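September 3, 2023

Late writing this, nearly midnight, bag still half unpacked. Train from Ferimdale was 38 minutes late and then sat outside the station for no reason anyone would tell us. Feet are wrecked. Left heel has a blister the size of a coin and the right one is thinking about it.

Walked the last bit of the Tundano path today. 11 miles, mostly down, which I'd been looking forward to all week and then hated. Knees. Should have brought the poles. Xiaoqing said bring the poles, I said they'd be a nuisance on the train, so obviously I heard about that all morning.

Weather held until the ford. Then proper rain, sideways, the sort that gets in at the neck. Stood under a hawthorn with a cheese roll and watched it come across the valley. Saw a stoat! Or a weasel. It went over the wall too quick. Xiaoqing is sure it was a stoat, black tip on the tail, but she also said the farm dog was friendly so I don't know.

The new boots are not right. Fulier, 229 quid, and they were fine in August when I was only going round the reservoir in them. Any sort of slope and my toes go straight into the front. Tried lacing them the other way at the gate like the man in the shop showed me and it helped for a mile maybe. Then back to hobbling. Want to take them back but they're caked in mud now and I doubt they'll have them.
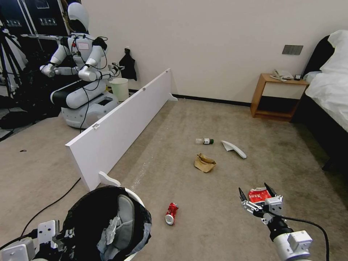 So would I do the whole path again? In spring, with different boots and an extra day in the middle, so the last stretch isn't done on tired legs.

Aryee was the best of it, I think. The long flat bit by the river on Thursday, hardly anybody about, blackberries all along the fence. We ate so many I had purple hands at the pub and the woman behind the bar gave me a look. Soup was good there. Leek. Bread not so much.

Also want to remember – the bench at the top of the second climb, with the name worn off. Sat there ages. Could see right back to where we'd started, or Xiaoqing said it was, a white house and some trees. Didn't talk much. Nice not to.

Things lost this week: one glove, the good pencil, the lid of the flask. Things found: 2 pound coins in the coat pocket and a bus ticket from last winter.

Work tomorrow. Haven't ironed anything. Must ring Mum about the weekend, and get plasters, the thick ones, and oat milk. Boots are on newspaper in the hall and the whole flat smells of wet sheep. Going to bed, teh washing can wait.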